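A day out at the Stukgate open houses

Every spring the old merchants' quarter of Stukgate throws open its front doors for one day, and for years I have meant to go and for years I have found a reason not to. This time I booked the early train from Durnow before I could talk myself out of it, packed two cheese rolls and a flask, and was on the platform with so much time to spare that I had read all the posters twice.

You collect a paper map at the old corn exchange (the queue moves faster than it looks, so do stay in it) and after that you are free to wander. Each house taking part hangs a green ribbon on the door. Some have been lived in by the same family for generations and some have been done up from top to bottom, and I must say I enjoyed the second sort just as much as the first, having expected to be rather sniffy about them.

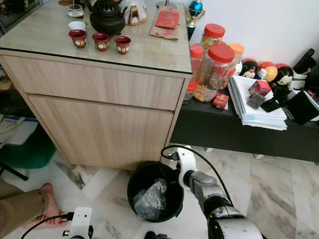 Gerd Hinrichs
Visits and outings, Durnow Local History Circle
Apr 26, 2026

I began on Guthrie Street, which climbs steeply from the river and is paid for in breath. The first house on the map belonged to a ropemaker, and its cellar still has the long low passage where the rope was walked out and twisted. You have to stoop the whole way along. A very patient young woman explained the difference between hemp and sisal to me, then explained it again when my friend Prasetyo Yusof caught up with us, and he asked so many questions that a small crowd gathered behind him and we held up the passage for quite a while. Prasetyo used to repair sash windows for a living and there is no getting him past one quickly.

Further up the hill the houses are lighter and the rooms more modern, and people had left their own things out as they would on any other day. I like that so much better than roped-off chairs! A tea set with little dark red cups, a teapot in black clay, a trophy with a blue sphere on it: you learn more about a household from its shelves and cabinets than from any leaflet, and I came home wanting to rearrange mine.

Lunch was in the yard behind the chapel, where they do a good leek soup and a less good flapjack. We shared a bench with a couple who had come over from Narkent by coach and who told us that their own town tried something similar one November, in driving sleet, and has not repeated it. They were making notes for another go in better weather, and I hope they manage it.

The afternoon was given over to floors, at least for me. It is a weakness of mine. There are black and red tiles in the hallways by the river, worn into a dip just inside the door, and wide old boards in the upper rooms which creak in a most satisfying way. Then there is the marble, laid in big uneven pieces like a garden path, and I spent longer looking at my feet than was polite.
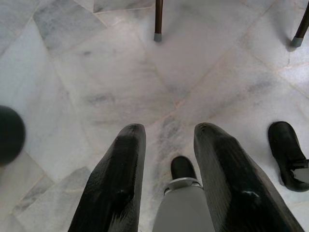 Pale marble with soft grey veining, the slabs meeting at all angles.

Prasetyo, meanwhile, had found a staircase with a handrail he approved of, and had to be fetched.

We finished at the dyer's house at the bottom of the hill, where they let children stir a vat of blue and peg up squares of cotton in the garden. The organisers told us they had printed 800 maps and handed out 700 of them by the middle of the afternoon, so the town was busy without ever feeling crowded. Do wear flat shoes, as the cobbles on Guthrie Street are no friend to ankles, and take some coins for the tea stalls, which don't accept cards. The last train back to Durnow leaves earlier than you would think. We caught it with our coats half on, and ate the second cheese roll somewhere past the viaduct.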